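Wulex H2 hand-held demonstration gripper: long-term review

Posted 9/7/19 in Hardware and Methods
Reviewed by Nivaldo Marinho

Hand-held grippers for collecting manipulation data are sold on one promise: a person can record useful demonstrations without a robot in the room. The Wulex H2 is one of the cheaper ones. We bought two units in April and used them for a single study, in which a policy was trained on hand-held recordings only and then run on a six-axis arm carrying the same fingers. This review covers the tool and, as the two are hard to separate, the method it imposes.

What is in the box

The gripper body, two fingers with ribbed rubber pads, a wide-angle camera on a bracket, one cable, a hex key and a printed calibration board. The body is matte grey plastic. The manual is nineteen pages long and spends four of them on the warranty. Finger spares are sold in pairs. Pads are sold singly, and you will want a few, as the leading edge of ours began to lift in the third week.

Setting up

Camera calibration takes ten minutes with the supplied board. The mounting bracket has some play in it, and Wulex recommends recalibrating after a knock. We went further and recalibrated at the start of each session, having lost a morning of recordings to a bracket that had turned by less than two degrees. A drop of thread lock on the rear screw cured most of this. The manual does not mention thread lock.

Software is the weaker half. The recorder writes video and finger width to the same file, but the two clocks drift apart over long takes. Dalva Damasceno wrote a short script that realigns them from a finger tap at the start and end of each take. Without it, closing events appeared up to three video frames late, enough to spoil a grasp on anything that rolls.

The study

We chose kitchen tasks in confined spaces: fridge shelves, drawers, a microwave oven. Five people recorded 4,000 demonstrations in all. After discarding takes with lost tracking, 3,452 remained. Of the discards, most came from the microwave, where plain white walls leave the tracker with little texture to hold on to. Open worktops gave almost no trouble.

Two policies were trained. One used the full set of 3,452. The other used 2,684, leaving out every take in which the fingers passed out of view behind an object. We expected the larger set to win. On open surfaces it did, by a small margin. In confined spaces the smaller set was clearly better, and the difference held when Osvaldo Arruda repeated the runs with fresh random seeds.

The arm was then given 590 trials across all tasks. Picking from an open worktop succeeded in 91 per cent of trials and drawers in 78. The microwave task, in which food has to be taken from a plate on the turntable, succeeded in 54.
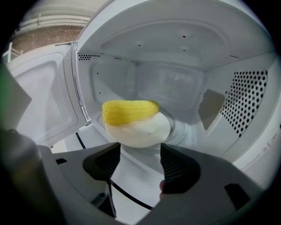
Failures in the microwave fell into two groups. In the first, the fingers closed too early and pushed the food along the plate. In the second, the approach was sound but the body of the gripper touched the front lip of the oven. The first is a matter of data, and improved when we added slower approaches. The second is a matter of hardware. The H2 body is too wide behind the fingers, and a person holding it learns to tilt the wrist to make room. The arm copies the tilt but lacks the person's feel for contact.

Sinéad Ó Gríofa tried the same tasks with the Pivitz hand unit, which is narrower and costs nearly twice as much. Lip contacts dropped by half. Grasp success on the open worktop was unchanged. Her sample was small and I would not put much weight on it.

Comfort

Acceptable for forty minutes, poor after that. The weight sits forward of the hand. Arlindo Moura, who recorded more takes than anyone else, wrapped the handle in cycling tape and reported less strain in the thumb.

Verdict

Good value for open surfaces. For cupboards and ovens, budget for discarded takes and expect to filter hard. I would buy it again for the fingers and pads, and replace the recorder software at once.

Build: 7/10
Software: 4/10
Data quality, open surfaces: 8/10
Data quality, confined spaces: 5/10

Firmware 1.3 was used throughout. Version 1.4 is said to address the clock drift and has not been tested here.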